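Whiteboard richtig beschriften und wieder sauber kriegen – Kurzanleitung

Stand: 20 September 2019

Schnell runtergeschrieben, weil die Frage ständig kommt. Geht um kleine Whiteboards, also die zum Hinlegen oder Hinstellen, für Küche, Flur, Werkstatt. Für die großen an der Wand gilt fast alles genauso, nur dass man mehr laufen muss.

Was man braucht

Ein kleines Whiteboard
Boardmarker, trocken abwischbar (steht drauf! nicht den Permanentmarker danebengreifen)
Weiches Tuch, Mikrofaser oder altes T-Shirt
Bisschen Wasser, Spüli
Bleistift und Schmierzettel
Für Notfälle: Spiritus oder der Reiniger von Valtden

Marker nehm ich die von Trunus, mittlere Spitze. Die von Sutetent gehen auch, schmieren aber die ersten Sekunden stärker. Ganz dünne Spitzen lieber weglassen, sieht man aus zwei Metern nicht mehr.

Schritt 1: Board sauber machen

Auch ein neues. Da ist oft noch Schutzfolie drauf, die übersieht man gern, an einer Ecke mit dem Fingernagel probieren. Dann feucht abwischen, ein Tropfen Spüli reicht. Trocknen lassen, ganz trocken. Auf feuchtem Board perlt die Farbe weg und die Spitze vom Marker setzt sich zu.

Schritt 2: Text auf den Zettel

Klingt übertrieben, dauert 20 Sekunden. Spruch hinschreiben, Buchstaben pro Zeile zählen, Leerzeichen mitzählen. Die längste Zeile bestimmt die Größe. Bei einem Board im Format A4 quer komm ich auf 11 Zeichen pro Zeile, wenn es noch gut lesbar sein soll. Mehr geht, wird aber Gekritzel.

Lange Wörter ans Zeilenende – schlechte Idee. Lieber eine Zeile mehr.

Schritt 3: Zeilen einteilen

Hilfslinien kann man mit dem Bleistift machen, ganz leicht, geht auf den meisten Boards wieder ab. Vorher in der Ecke testen. Oder Streifen Malerkrepp aufkleben und drüber schreiben, das ist die sauberste Variante. Abziehen erst wenn die Farbe trocken ist.

Rand lassen. Rechts mehr als man denkt, die Schrift wird gegen Ende immer breiter. Ist bei mir jedenfalls so.

Schritt 4: Schreiben

Board so hinlegen, dass es nicht wackelt. Wenn unten Füßchen dran sind, kippelt es beim Aufdrücken manchmal, dann ein gefaltetes Tuch drunter. Schräg ist bequemer als flach, die Hand liegt dann nicht so drauf.

Marker kurz waagerecht halten, auf Papier anschreiben, dann los. Nicht drücken. Langsam und aus dem Arm, nicht aus den Fingern. Handballen in der Luft lassen oder auf einen sauberen Zettel legen, sonst wischt man sich die erste Zeile selber wieder weg. Linkshänder: Zettel unter die Hand, und zwar immer.

Erst den ganzen Spruch in einer Farbe. Verzierungen, Unterstreichungen, Sonne in die Ecke usw. kommen danach. Kappe zwischendurch drauf, die Dinger trocknen schneller aus als man gukt.

Schritt 5: Farbe wählen

Schwarz und Blau liest man am besten. Rot geht, wirkt aber immer wie Alarm. Gelb vergessen. Hellgrün auch eher nicht, außer für Kringel.

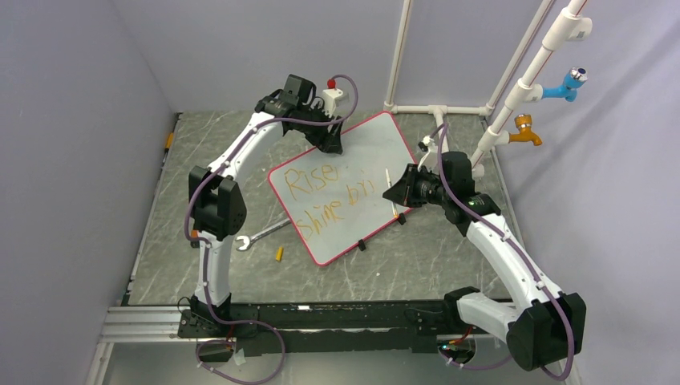 Bei Sprüchen gilt: kurzes Wort allein in die erste Zeile, der Rest drunter, dann hat man gleich eine Überschrift. „Rise“ oben und „Shine bri...“ darunter, in Orange auf dem weißen Board mit dem dünnen roten Rand, passt farblich gut zusammen. Orange ist heller als Schwarz, also die Striche ruhig doppelt ziehen, wenn man es von weiter weg lesen will. Und beim langen Wort in der zweiten Zeile vorher schauen, ob es komplett draufpasst, sonst wird hinten gequetscht.

Schritt 6: Wieder wegwischen

Trocken, mit dem Tuch, von oben nach unten. Nicht kreisen, das verteilt den Staub nur. Frische Schrift geht sofort ab. Nach ein paar Wochen wird es zäh.

Wenn was stehen bleibt:
Mit dem Boardmarker nochmal genau drüber malen und sofort abwischen. Das Lösungsmittel im frischen Strich nimmt den alten mit. Klappt meistens.
Sonst Spiritus aufs Tuch, nicht aufs Board. Fenster auf.
Danach mit klarem Wasser nach, trocken reiben.

Permanentmarker erwischt? Gleicher Trick, erst mit Boardmarker drüber. Washington Seixas hat mir im Juli geschrieben, dass er damit ein Board gerettet hat, das mehr als 4 Jahre beschriftet war. Der hatte allerdings auch Geduld.

Finger weg von Scheuermilch und vom Schmutzradierer. Macht feine Kratzer, da setzt sich die Farbe rein und dann hat man den Grauschleier für immer.

Kurz noch was Aufbewahrung angeht

Marker liegend lagern. Stehend mit Spitze nach oben läuft die Farbe weg und man denkt, er ist leer. Board nicht in die pralle Sonne, auch nicht neben die Heizung. Und nicht mit der Schreibseite gegen anderes Zeug lehnen.

Nachtrag wegen der Mails: Nein, Kreidemarker gehen nicht auf jedem Board wieder runter. Der von Bach ging bei mir mit Wasser ab, bei einem billigen Stift blieb ein Schatten. Immer erst hinten oder in der Ecke probieren und über Nacht dran lassen, dann weis man es.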